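**Hascombe Literacy Outreach — progress report, second period**
June 28, 2018

Prepared for the Belkadi Fund. Covers work from February to date.

## 1. Enrollment and attendance

The adult handwriting and forms course now runs at two sites, Hascombe and Virnach. Enrollment stands at 29 learners against a target of 30. Attendance at Virnach fell in the second month after the bus timetable changed, and the start time was moved back by half an hour. It has since recovered to the Hascombe level.

The entry assessment was shortened from six pages to four. The dictation section was dropped. Scores from the old and new versions are not directly comparable, and the final report will list them in separate tables.

## 2. Materials

The first print run of the workbook was 300 copies. Two errors were found in Unit 4 (a missing line on the change-of-address form and a repeated page number). An erratum slip has been inserted in all remaining stock. The second run will use heavier paper — the current stock lets ink through on the signature exercises.

Pens and colored trays.
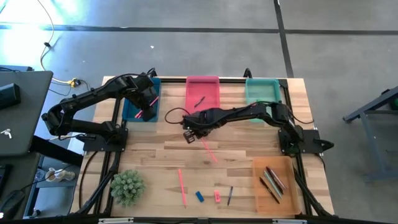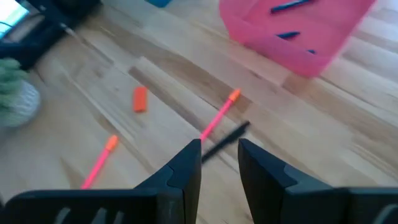 Katia Colombo asked in her comments on the draft whether Unit 4 should be held back until the second run is ready, and whether learners who had already finished it would need to repeat the address section. She also noted that the tax form in Unit 6 is last year's version. We propose to keep Unit 4 in use with the slip and to replace the Unit 6 form before the fall intake. No repeat work is planned.

## 3. Budget

Printing by Grostus came in $710 under the estimate. We request permission to move this amount to the travel line, which is overspent at Virnach. All other lines are within the agreed limits.

## 4. Next period

- Second workbook run, proofs to be checked at both sites
- Exit assessment for the current group
- Tutor training, two sessions, Hascombe only
- Room agreement at Virnach to be renewed; terms not yet received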